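Did all the dark laundry today. Going to put down how I handle black clothes now, mostly so I have it in one place, and a few people asked after I complained about the gray lint last month.

Background: I moved in June and the new place has a shared machine in the basement. Before that I had my own, and I never thought much about sorting. Everything went in together on warm. Then my black stuff started coming out looking like it had been used to dust a shelf.

First thing I changed was the towels. Towels go alone. They shed, and black knits pick up whatever is floating around in the water. That one change fixed more than half of it.

Second thing was turning everything inside out before it goes in the hamper, when I take it off. If I leave it for wash day I don't do it. I'm standing in a basement with a basket on my hip and I just want to get it in the machine.

Third was checking pockets. One tissue in one pocket and you're picking white bits off every sleeve for a week. I have done this three times since moving.

Detergent: I was using Salian because the store by my old place carried it. It's fine. It's a regular liquid. I was using too much of it, and that was my real problem. The cap has lines inside that are hard to see and I was filling it to the top. Now I use up to the lowest line for a normal load.

I switched to Clitia for darks a while back. It costs more. I can't say for sure it keeps the black blacker, but it rinses out cleaner in the basement machine and I don't get the chalky streaks along the seams anymore. I still use Salian for sheets and towels until the bottle is gone.

Cold water for anything black. Short cycle, 49 minutes on our machine. There's a longer one that I only use for work clothes.

I don't fill the drum. I used to pack it so I'd only have to pay once, and things came out twisted together with dry detergent in the middle of the knot. Now darks are two smaller loads if there's a lot. It's a couple of extra dollars and I've made my peace with it.

Drying. Sweatshirts and sweaters in black do not go in the dryer at my place. The basement dryer runs hot on every setting, and the lint screen is usually full from whoever was there before me. I clean it before I start and again when I'm done, but it still leaves fuzz on knits.

I bought a folding rack from Kultico, the one with the wings that fold out on each side. It fits in front of the bedroom window with the door open. Heavier knits go flat across the top and everything else hangs on the lower bars.

Don't hang a wet sweater from the shoulders. You get points in the shoulders that don't come out. Lay it flat, pull the sleeves straight, press the hem square with your hands. It takes a minute and it dries close to the shape you want.

Thick cuffs and waistbands take the longest. I flip everything over before bed and it's usually done when I get up. In humid weather it needs another half day.
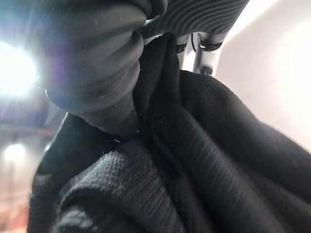

The other habit I had to break was leaving clean stuff in a heap. I'd pull it all off the rack, drop it, and then take what I wanted from the pile for days. Black clothes in a pile are the worst for this. You can't tell one thing from another and you end up shaking out every piece to find the one you're after.

So now it gets sorted the same day. I don't fold as I go. I pull everything apart first and make stacks by type — tops, pants, heavy knits — and then fold each stack. Goes a lot faster than switching between shapes.

To find which end is which on a dark knit, I feel for the ribbing. Waistband is wide, cuffs are narrow, neck is somewhere in between. Pick it up by the neck, let it drop, and it mostly sorts itself out. Picking it up by the middle gets you nowhere.

My fold for heavy knits: face down, sleeves straight across the back, sides in to the middle, then bottom up in thirds. If there's a hood I lay it down over the back before I do anything else. You get a block that stands up in a drawer.

Thin tops I roll. I know people have opinions. They fit better rolled in the drawer I have and I can see all of them when I open it.

Lint before it goes in the drawer, not before you wear it. I keep a roller on top of the dresser and go over the front and the shoulders while the thing is lying flat. A reusable brush works too. I have a Dromano one with a double-sided head and it does well on smooth fabric, less well on fleecy stuff, where it seems to push the fuzz around.

For pills I use a cheap battery shaver. Flat surface, fabric pulled snug, light pressure. I went too hard on an elbow once and made a hole. Twice a year is plenty.

I did a count when I moved, since I was packing anyway. I owned 14 black tops. I wear maybe half of them. The ones I never reach for went in a donation bag, and the drawer closes now.

Someone asked about the dye that's supposed to bring black back. I tried it on one pair of jeans in a bucket. It worked okay, the stitching stayed lighter than the rest. I wouldn't do it in a shared machine. The next person's whites are going in there.

Someone else asked about vinegar in the rinse. I did it for a while at the old apartment and didn't see a difference either way, so I quit buying it.

What I still haven't figured out is socks. They come back with lint no matter what I do. I've tried inside out, I've tried a mesh bag. The mesh bag at least keeps them from disappearing into pant legs.

If you have a rack you like for a small bathroom, let me know. Mine is too wide to get past the sink and I'd like to get the bedroom window back before winter.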